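Notebook, Vevness bench, 10 July 2026

Danzer two-arm kit, trial unit. Leonie wants a buy or return note. Arms are bolted down and both talk to the controller. Started on the carton routine that comes with it.

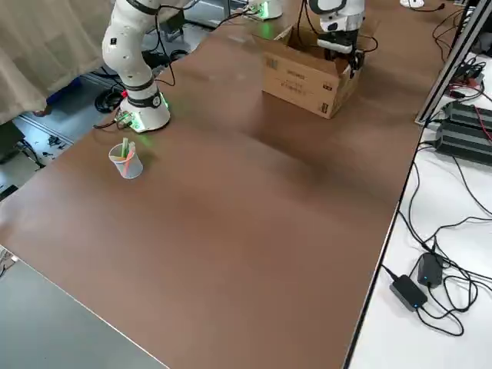

Does the kit need its own PC? It runs from any Linux machine with two free USB ports, and we are using the old one from Drarkport.

Grip force is one number per arm in the config file. Default is 43 and I left it there - Dinesh thinks it is high for packaging.

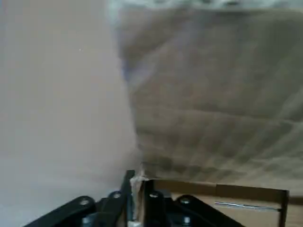
The force setting has no ramp, so the fingers go straight to the full value. I asked Danzer support if that can be changed in software. Cardboard is a fair test for it: the edge between the fingers is torn and fibrous, and I would want a softer close before we try retail cartons. Ticket 821, no reply yet.

To do:

1. Get padded fingertips quoted (Nusrat).

2. Repeat the carton routine at force 8, same carton.

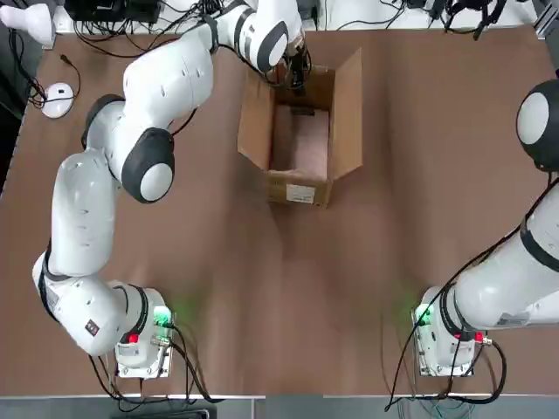
3. Ask Urs if the service plan covers cables.

The manual is thin on calibration. It gives one page for both arms and skips the order you do them in, 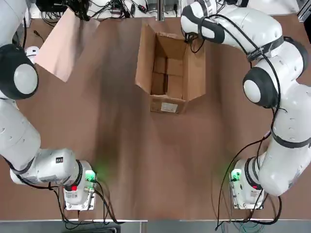 so I wrote our own steps and put them in the kit folder. Flurina to check them before we decide.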